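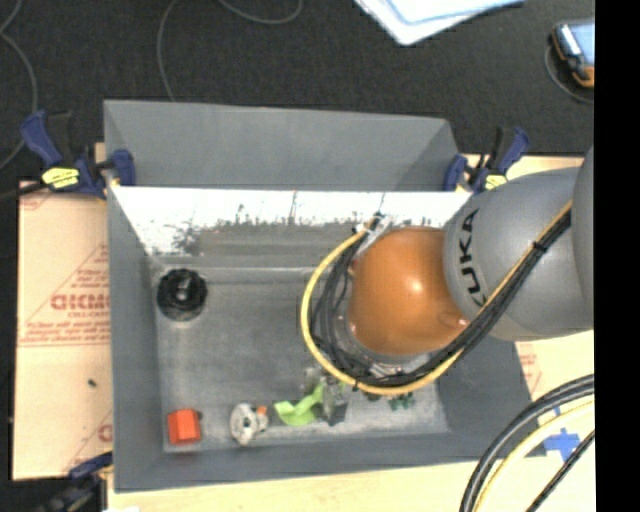
Deposit withheld after moving out: time limit for a reply

Posted by Milagros Quispe, 26 September 2018

I vacated a flat let through Skendo and paid a deposit of £700 at the start of the tenancy. The agent now proposes to retain all of it for cleaning. I was given no inventory on arrival. May I dispute the deduction, and how long should I allow for a response?

Khải Hoàng
You may dispute it. Please write to the agent, state the sum you consider due and request an itemised list of costs with receipts. Where no inventory was signed, the landlord will generally find it difficult to show the condition of the property at the outset. If the deposit is held in a protection scheme, its dispute service is free to tenants. Check the time limit in the scheme's own rules before you apply.

Dayana Betancur
Mine took until November. Keep copies of everything.

Eliécer Nina
I concur with the first reply. Kindly confirm whether you received a scheme certificate, as the procedure differs if the deposit was never protected.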